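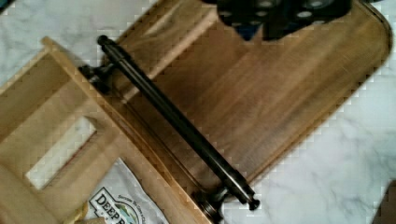
Bundex oil on kitchen boards?

narkport_jo
Got a tin of Bundex in the sale. Two coats on the big board so far, still looks thirsty along the grain. Do I keep going or leave it? Tin says 5 coats, seems a lot.

sturden246
Five is just them selling oil. Two, maybe three. Wipe off the extra after 15 mins or it goes sticky. Ask me how I know

Lajos Boros
Disagree. Thin coats, all five, a night between each. Mine had two and went grey by the sink inside a year.

sturden246
By the sink is your problem there, not the coats

Lajos Boros
It's a kitchen. Everything is by the sink.

pegbag97
Does it smell? Used Bárány wax on ours, lovely stuff but teh bread tasted of it for a week

narkport_jo
Bit nutty, goes off by morning. Will do a third tonight and see. Sanding between, yes or no?

Lajos Boros
Light rub, fine paper. With the grain

sturden246
No need. But at least we agree on fine paper if you must

Last updated: September

Recent threads
Getting candle wax off oak
Sturden hinges, wich screws?
Limescale round taps again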